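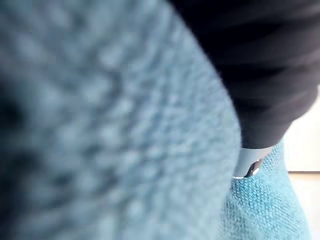

Kamala Joseph objected, when an early draft of this section went around, that a slaw left overnight is a different dish from a slaw eaten at once, and that asking tasters to score the two side by side would only tell us which one they grew up with. We think she is half right, and the half she is right about changed how we ran everything that follows.

**Figure 1.** Light blue textured cloth, close up, with black fabric beyond its curved edge.

## 4. Resting time and the dressing

### 4.1 Why resting matters so much

Most home recipes for cabbage slaw say something like "chill until ready to serve," and leave it there. That small phrase covers a huge range! One cook takes it to mean the time needed to set the table, another makes the bowl before bed and serves it at a picnic the next afternoon. The cabbage has been sitting in salt and acid the whole while, giving up its water, and the dressing that started out thick and clingy ends up as a pale puddle. Anyone who has tipped the last of a slaw out of its bowl knows that puddle well (and some of our tasters love it, as we will see).

We wanted to know how much of the change comes from salt, how much from acid, and whether the order in which they go in makes any difference at the table. Section 3 dealt with the cut of the cabbage, and from here on every batch uses the fine ribbon cut described there.

### 4.2 Batches

Each batch began with 1,000 grams of green cabbage, cored and shredded by hand. The base dressing was 200 grams of plain yogurt and 80 grams of lime juice, with a little sugar and black pepper. We made three versions. In the first, called Plornemach after the kitchen where it was worked out, the salt went on the cabbage alone, and the shreds were drained and squeezed before the dressing went near them. In the second, Trutmont, salt and lime went on together and the yogurt was held back until serving. The third, Hakim, was the simple one: everything in the bowl at once, stirred, and into the refrigerator.

Gonzalo Quintana mixed all three versions so that the squeezing and stirring would be done by the same pair of hands. He is a firm squeezer, and readers repeating the work should expect the drained version to come out a little wetter if they are gentle.

### 4.3 Tasting

Following Joseph's objection, we dropped the side-by-side format. Tasters got one small bowl per sitting, with a piece of plain bread, and scored it for crunch, sourness, and how much they would like a second helping. They were told nothing about its age. We collected 494 usable score sheets in all, and threw out those where a column had been left blank.

### 4.4 What we found

The drained version was a delight. It lost some of its snap in the squeezing, as we expected, but what remained held on beautifully through a full night in the cold, and the dressing stayed creamy right to the bottom of the bowl. Tasters called it "crisp" or "bouncy," and one wrote "like a good pickle" in large letters across the page.

Trutmont surprised us most. Lime and salt together softened the shreds quickly, and the fresh batches scored poorly for crunch, yet the overnight bowls drew the warmest comments about flavor of any in the study. The sourness had moved out of the dressing and into the cabbage itself. Stirring in cold yogurt at the last moment gave a lovely contrast that we have since borrowed for cucumbers and for grated kohlrabi.

Hakim did best when eaten right away and fell off from there. Even so, a loyal group of tasters asked for more of the overnight bowl, puddle included, and several used their bread to finish it. This is where Joseph's point bites: those same tasters tended to describe the slaw they had eaten at home as soft, sweet, and wet.

### 4.5 Limits

We used one variety of cabbage, bought through the winter, and summer heads may carry more water. The Lirkix dressing, which replaces half the yogurt with mayonnaise, is left for Section 5, where fat turns out to slow the softening in ways we had not guessed. We did not test red cabbage.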